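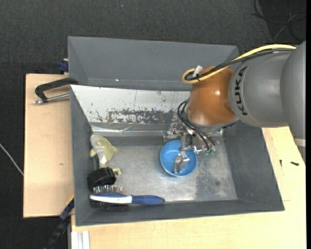 Rondside Allotment Association – Water Supply Meeting, Minutes

March 17, 2026, Rondside meeting room

Present: Lorna Lumbao (chair), Alun Gough, Tala Hijazi, Boglárka Kovács (minutes)
Apologies: Milagros Agbayani

1. Minutes of the February meeting
Approved with one correction. Under item 4, "north tank" should read "north tap".

2. Main line
AG reported on the pressure test of the buried line between the meter and the second standpipe. Pressure dropped over the test period, with the valve to the lower plots closed. The loss is therefore in the upper section. AG suspects the joint under the cart path, which was repaired with a compression fitting when the path was widened.

Two options were discussed:
(a) dig at the joint only and replace the fitting;
(b) replace the full upper section in polyethylene pipe.

Ledico has quoted $1,479 for option (b), including backfill but excluding the path surface. TH asked whether the quote covers a new shutoff valve. AG to check. No decision until this is known.

3. Rain tanks
The tank behind the tool shed holds 520 gallons and is fed from the shed roof only. BK proposed connecting the Albers greenhouse gutter as well. The fall is sufficient if the downspout is moved to the east corner. LL noted that the overflow already runs toward plot 12 – any added inflow would need a new overflow pipe to the ditch. Agreed in principle, subject to a sketch with levels.

4. Hose use
Complaints were received about hoses left running unattended. The present rule (hand watering only between 8 a.m. and the evening closing time) stays in force. Drip lines on a timer remain allowed if registered. TH to reword the notice at the gate, as the current text does not mention timers.

5. Meter readings
Readings will be taken on the first of each month and entered in the log by the gate. MA had asked in writing for separate meters on the lower plots. Deferred.

6. Any other business
The Furnitz hand pump needs a new leather seal. AG has the old one for size.
Key to the valve box – second copy still missing. LL to have one cut.

Actions
AG: Ledico quote, shutoff valve; pump seal
BK: sketch for gutter and overflow
TH: gate notice
LL: valve box key

Next meeting to be set once the Ledico reply is in.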